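Ticket: Recipe scaling rounds small amounts to zero
Product: Skorden meal planner, kitchen edition
Site: Grandside
Opened by: Yutong Yao
Priority: Normal
Status: Resolved

Mar 5, 2025 – Opened

Hi team! First off, we love the new scaling tool. Our cooks went from grumbling at a calculator to planning a whole week of lunches in one sitting. We've hit one odd thing though. When I scale a recipe down from 100 serves to 11, anything measured in teaspoons drops to 0. The flour, butter and milk all come out fine. The baking powder vanishes, and so does the salt. We made a batch of scones before anyone noticed and they were flat as biscuits (still eaten, mind you).

Steps: open Lemon Scones, set serves to 11, press Recalculate, print the card. Same result on the office laptop and the kitchen tablet.

Reply – Support

Thanks Yutong, great report, and sorry about the scones! Could you tell us which unit set the recipe uses? It's under Recipe > Measures. Please also try one recipe that was typed in by hand and not imported.

Reply – Yutong Yao

It says "Metric cups (Antwi import)". The hand-typed pancake recipe scales beautifully, right down to a quarter teaspoon. So it must be something in the import! I tried 23 serves as well and the salt still went to 0. The cup amounts are right every time. 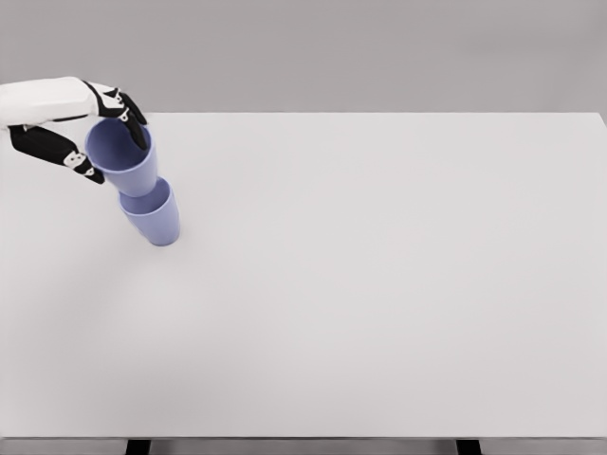

Two blue cups, one held just above the other.

Reply – Support

You've cracked half of it for us. The Antwi import stores every spoon amount as a fraction of a cup, then rounds to one decimal place. A teaspoon in a big recipe survives, but once you scale down it falls under the cut-off and shows as 0. We got the same thing here with your scone recipe on the first go.

Workaround for now:
1. Open the recipe and choose Measures > Convert to grams and millilitres.
2. Set Decimal places to 3.
3. Save, then press Recalculate.

Please check the small amounts against your original card before saving, as any that were already rounded will need retyping.

Reply – Yutong Yao

Brilliant, that works! Salt is back, baking powder is back, and the scones have risen to a very respectable height. Converting the muffins and the damper next. Would it be possible to have a warning colour when an ingredient lands on 0? The cooks would spot that straight away.

Reply – Support

Lovely idea, and we've added it to the request list under Edau, the next planner release. The import fix is going into the same release. Closing this one, but reply any time and it will reopen.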